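The allotment waiting list moved! I'd been number 50 for so long that I'd stopped looking at the emails, and then one evening in August there it was, an offer of half a plot down at Prothero, could I let them know by Sunday. I said yes before I'd finished reading it.

So that's my news, and it's why the blog has been so quiet. Well, that and the computer, which I'll get to.

The plot is the far end one, up against the railway fence. Half of it is bindweed and the other half is somebody's very old rhubarb, which I've been told by three different people to leave alone. Vitória Vieira has the plot next door and has been lovely - she came over on my first morning with a flask and a spare fork, and told me to forget about digging the whole thing this year. Clear a strip, plant it, cover the rest. I nodded and then of course tried to dig the whole thing. My back lasted until about half past eleven.

Since then I've done it her way. I've got a strip down the sunny side with winter onions in, some broad beans to come, and a row of chard plugs that the pigeons found within a day (netting now up, a bit saggy). Everything else is under cardboard. If you ever want to feel like an odd person, go round the back of a furniture shop asking for cardboard. They gave me loads, and I've been picking staples out of it in front of the telly ever since.

The shed is the thing I'm most excited about. It came with the plot and it leans, but the roof is sound and there's a shelf at exactly the right height for a kettle. Inside were a tin of Pustness seed labels, never opened, a deckchair with no seat and 2 left-hand gloves. I've kept the lot. The deckchair only needs a bit of canvas and I have some left over from the cushions I never made.

Right, the computer. It died halfway through me drawing up the planting plan, just went off and wouldn't come back on, and I'd not saved a thing. I was quoted £290 to sort it, which made me feel a bit faint, so I've been doing the plan on squared paper like my grandad used to. I much prefer it! You can take it down to the plot and get mud on it, for one thing.
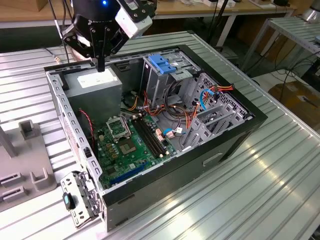
*Side off, power supply in the far corner.*

Anyway, back to onions. I went for the red ones mostly, as I do get through a lot of them, plus a few shallots that Afonso Neves had going spare. He grows nothing but alliums as far as I can tell. His garlic hangs all along the inside of his shed and you can smell it from the water trough. He says plant deep, and Vitória says plant shallow, so I've done half and half and not told either of them.

Next job is a water butt. The trough is fine but it's a long old trek with two full cans, and in the dry spell I was doing it before work and again after tea. I'm hoping to run a bit of guttering along the low side of the shed, if I can persuade it to stop leaning for long enough to screw something to it.

Also, does anyone have a good rhubarb recipe that isn't crumble? I'm not allowed to pick any until spring, but I'd like to be ready.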